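Section 4: Putting the play kitchen together (the door part)

OK, if you've made it this far, the shell is standing up and you've only got the fiddly bit left! I wrote this guide for the Rollotville playgroup after putting together the Asament kitchen twice (the first time I had the back panel upside down, so learn from me).

1. Lay the door flat on a towel with the handle side down. The paint scratches if you so much as look at it.

2. Start both hinge screws by hand, just a couple of turns each. Leave the power driver in the drawer for this one, please.

3. Stand the door up in the opening and get somebody to hold it. Selina Kaufmann held mine and she says bring a cushion for your knees.

4. Tighten the top hinge first, then the bottom, going back and forth a little at a time.

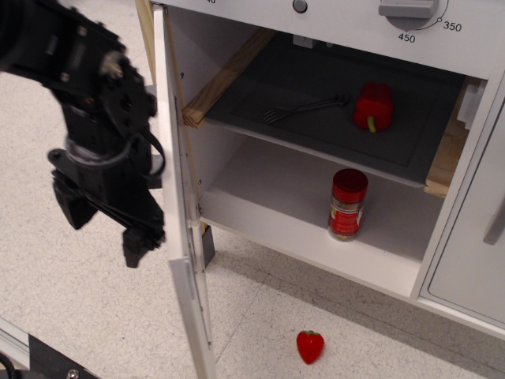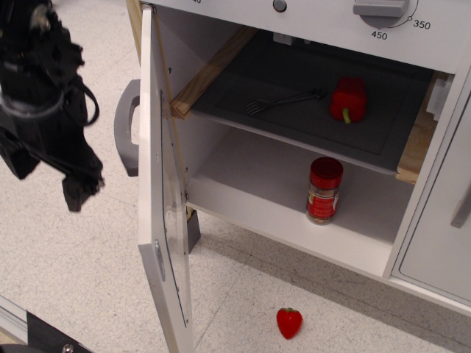 5. Swing the door slowly, all the way out and all the way back. If it rubs along the bottom, loosen the lower hinge half a turn, nudge the door up and tighten again.

6. Push the knob onto its post last. It should click.

Note: you'll have 4 short screws left over. Those are spares, so tape them inside the back panel and write "kitchen" on the tape. I keep mine in a jar with 100 other mystery screws and I regret it every time.

Caution: small screws and toddlers don't mix! Sweep the floor before you let anyone in to cook.

If a hinge arrives bent, email Itziar Aranda at Bennani with your order number. She sent me a new one in February, no fuss at all.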